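Minutes of the produce handling and wrapping meeting, Gritbridge site

Present: packing, receiving, stores, and the Sonum trial lead. Apologies from transport.

## 1. Minutes of the previous meeting

Accepted with one correction. Under item 4, "carton liner" should read "carton divider." The liner question is still open and is carried to item 6 below.

## 2. Matters arising

- Scale in receiving has been recalibrated. Closed.
- Replacement film for the bench dispenser was ordered from Ninh. One part of the order has been delivered and the rest is outstanding. Open, stores.
- The written procedure for halved fruit still lacks a step for wiping the knife between pieces. Open, packing.

## 3. Film stock and usage

Stores reported 1,226 m of film on hand against an opening figure of 2,000 m. Usage is higher than planned. Packing put the difference down to double wrapping on large single fruit, where one turn of film does not hold at the stem end and a second turn is added. Receiving asked whether the narrower roll would reduce waste. Packing replied that the narrow roll was tried on pears and left the ends of the halves open.

Agreed: keep the present width for the rest of the trial. Record any second turn on the bench sheet.

## 4. Mixed produce, wrapped and unwrapped

The meeting went over the sorting of mixed lots. The current rule is that cut fruit and leafy heads are wrapped, and citrus and water chestnuts go in without film. Large whole fruit is wrapped when the skin is already marked. Halved pears are placed cut side up so that browning at the core can be checked without lifting the piece.

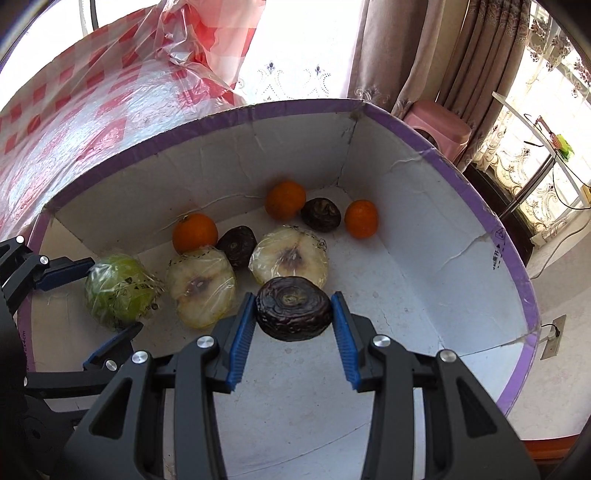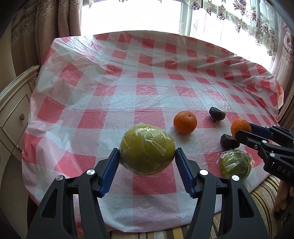

Gritbridge, 24/04/2021

Points raised on item 4:

- Oranges are used in every mixed lot as the reference piece. They need no film and they tolerate repeated handling. No change proposed.
- Water chestnuts are small and dark, and are easily missed when a carton is emptied. The three in the white carton are to be entered on the sheet one by one and not as a group.
- Film on the large yellow-green fruit is creased and bunched near the top and stands away from the skin in places. Packing considers this acceptable for short storage. Receiving does not, and wants the film pulled flat before the fruit is passed on. Not settled. Both methods to be run and compared.
- Dark specks on the skin can be made out through the film. Receiving asked that specks be noted before wrapping as well as after, so that the two entries can be checked against each other.
- The sheet has no line for dried or shriveled pieces. Add one. Until then they are to be entered under "other" with a short note on the surface.

## 5. Work surface and carton

The checkered plastic cloth stays on the table. It wipes down easily, and a dark piece is simple to find on the lighter squares. It is less good on the red squares. Stores has a plain cloth that could be used for dark produce, but packing prefers one surface throughout the trial so that the records remain comparable. Agreed, one surface.

The white carton has creases and cracks on the inside. Purple tape on the rim is to be checked for lifting at the start of each session and replaced over its full length where it has lifted, not patched. A second carton of the same size is held at Skudedthorpe and can be sent across if the floor of the present one softens. Transport to confirm the cost.

## 6. Carton liner

Carried over from the last meeting. Two options were put forward:

1. A loose paper sheet, changed each session.
2. No liner, with the carton floor wiped and left to dry.

Packing favors the second. Round fruit drags a loose sheet out of place, and the sheet then has to be straightened by hand. Receiving wants to see how the floor holds up before deciding. Deferred to September.

## 7. Actions

| Action | Section | Status |
|---|---|---|
| Chase remaining film from Ninh | Stores | Open |
| Add knife step to halved fruit procedure | Packing | Open |
| Add line for dried pieces to bench sheet | Receiving | New |
| Run flat film and bunched film side by side | Packing, receiving | New |
| Price transfer of second carton | Transport | New |
| Inspect rim tape each session | Packing | Ongoing |

## 8. Any other business

Stores asked that part rolls be labeled with the remaining length before they go back on the shelf. Agreed.

Next meeting to be set once the film comparison has been entered on the sheets.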